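About Proverari

Proverari is a language school in Kurnville. We opened in September with two small classes in a rented room on Hartley Street, and today we have 491 students in the evening and weekend groups. Most of them are adults who work in the day and want to speak better at their job, or with the family of their husband or wife. 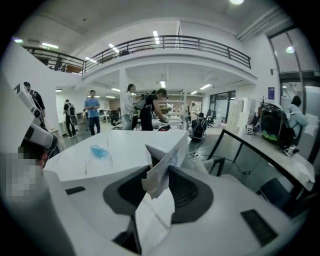
Our courses are in English, Spanish and Italian. Each course has two lessons a week, and we keep the groups small so that every student can speak in every lesson. We use few books - the teachers prepare their own texts, and students keep them after the course.

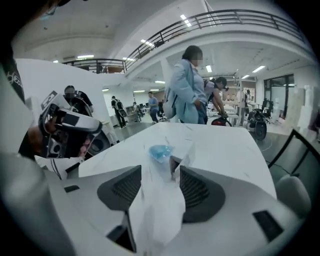 Do I need to take a test before I join?
We ask new students to come for a short talk with a teacher, and after this we propose a group.

Our second school is in Prikport, near the ferry station. It has the same courses and the same prices, and you may change between the schools during the year if there is a free place. The library there has more than 300 books which students can borrow.

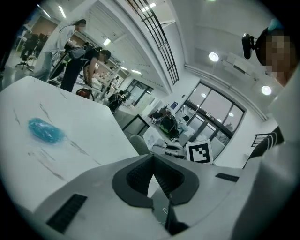

What happens if I miss a lesson?
You can join the same lesson in another group in that week. Please write to the office one day before.

The office is open on weekdays from midday until the last lesson.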